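The case for the open basket

Posted in Opinion, February

I have thrown out 28 lidded storage tubs over the past two years, or given them away, which in a town this size amounts to the same thing. They were good tubs. Some still had the sticker on. What replaced them was a much smaller number of plain plastic baskets with no lids at all, and I think most households would be better off doing the same.

My objection to the lid is simple. A lid is one more step, and a small step at the end of a long day is enough to stop a job being done. You come in with the dog's lead in one hand and the mail in the other. If the basket is open, the lead goes in. If there is a lid, the lead goes on top of the lid, and within a week the lid has become a shelf with six things on it and the tub underneath holds whatever you put in it the day you bought it.

The storage industry doesn't see it this way. Pillska sells a set of clear tubs with clip lids for $237, and the catalogue shows them in a pantry with the labels facing out. I have nothing against the pantry. I would like to see it in August, after the school holidays, with the same family still living there.

Rafail Stefanou, who taught me most of what I know about running a workroom, kept everything in baskets. Rags, offcuts, string, gloves, lunch. He had a rule that if you couldn't drop a thing into its place from standing height, the place was wrong. He ran the back room at Balaskas for 44 years on that rule and I never saw him hunt for anything.

The shelf matters nearly as much. It should be one plank, at a height you can reach without bending much, and it should be short. A long shelf invites you to spread out. On a short one, when you run out of width, you either stack or get rid of something, and both of those are decisions worth being pushed into.

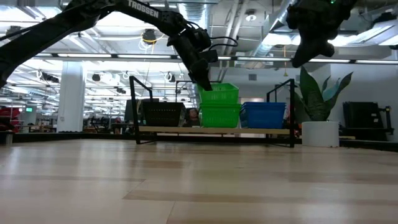

Black, green and blue along one plank, with the two green baskets nested.

I am in favour of mixed colours, and this is where I part ways with a lot of people who write about tidying. The fashion is for everything to match, usually in grey or something called oat. Matching baskets look calm in a photo. In use they all look the same, so you have to label them, and then you have to read the labels. My father never labelled anything in his shed and could send any of us kids for the blue one. A four-year-old can put blocks back in the green basket long before she can read the word blocks.

The sides deserve some thought too. Slotted or perforated sides let air through, so they suit onions, potatoes, gym gear, damp gardening gloves and anything else that goes off if it's shut up. You can also see roughly how full the basket is as you walk past. Solid sides suit small stuff. I have lost enough picture hooks and pen lids through slots to have learned that one properly. Buy some of each, and don't let anyone sell you a set.

Then there's nesting. A basket that sits down inside its twin takes up very little extra room when it's empty, and you can lift it off and carry it to wherever the mess is. I think this is the most useful thing a basket does, and it's rarely mentioned on the tag. I carry one from room to room on the weekend, fill it with whatever doesn't belong, then take it back and deal with what's in it. Heda makes a nice woven basket at $40 that won't nest at all because of the handles. I own one. It holds wool and it has never left the corner.

The last part of the habit is the one people skip. Every so often the basket has to come down off the shelf and go on a bench or a table, somewhere with good light, and be emptied right out. Doing it on the floor doesn't work for me. My knees give up before the job is finished and everything goes back in as it was. At table height you can see the bottom, wipe it, and decide.

A timber top is best for this, bare, with nothing else competing for the space. Mine is a Tundberg bench with a few scars on it. I'd take any strip-laid wooden top over glass or laminate, as plastic doesn't skate about on it and the marks just join the grain – you stop noticing them after the first year.

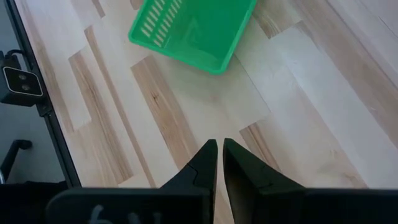

What about dust?

This is the question I get most, and it's a fair one. Open baskets do collect dust. So do lids, and you have to wash those as well. My answer is that if a thing has sat long enough to get properly dusty, I want to know about it. Under a lid I wouldn't.

I do make exceptions. Christmas decorations, tax papers and winter doonas can have lids, since they come out once a year. Anything a mouse would eat should have one too. Everything else in my house gets an open top, and if it won't fit in the baskets I've already got, something has to go to the op shop first.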